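Joltano moves to tray service for staff lunches

June 2, 2025

Staff at Joltano's Faren site are to have their lunches laid out on trays from this week, after a trial in May which the company says cut the queue at the counter and left fewer cups and cans lying about the building.

Under the old arrangement people helped themselves from a single counter by the stairs, picking up a bowl, a cup and a drink as they went along. With 176 people on site and one counter, the line often ran back as far as the lifts, and those on the later sitting complained of having very little time left to eat.

The new system has trays set out on long tables before each sitting. Every tray gets a bowl, a cup and a canned drink, and hot food is served at the table. When people have finished, everything goes back on the same tray and the tray goes to the hatch at the far end of the room.

Hedegaard, the firm that runs the catering, tested the idea over three weeks. It started with one table of 50 places and added the remaining tables in the final week. The firm said most people were sitting down with their food well before the sitting was half over, and that clearing up was quicker with the dishes already gathered together.

The change has meant some new equipment. Joltano paid 645 pounds for a first batch of plastic trays with raised rims, which are meant to stop cans sliding off on the way to the hatch. Bowls are being reused from the old counter. Party cups are being used until the present stock runs out, when a decision will be made on whether to buy washable ones.

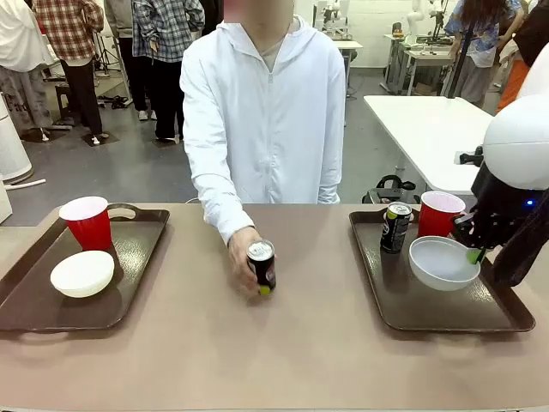 Drinks proved the hardest part to settle. In the first week of the trial every tray was given the same can, and a good many came back unopened. Staff can now swap their can for another before they sit down, and unopened drinks are put back on the shelf for the next day.

There will be no change to prices. Vegetarian meals still need to be ordered by 10 am, and anyone bringing food from home may use the tables as before, though they are asked to leave the laid trays for those who have booked a lunch.

The neighbouring Butano office, which shares the car park and has its own smaller kitchen, is not part of the scheme. Hedegaard said it had been asked for a quote there but that no date had been set.

Comments on the new lunches can be left in the box beside the hatch until the end of the month.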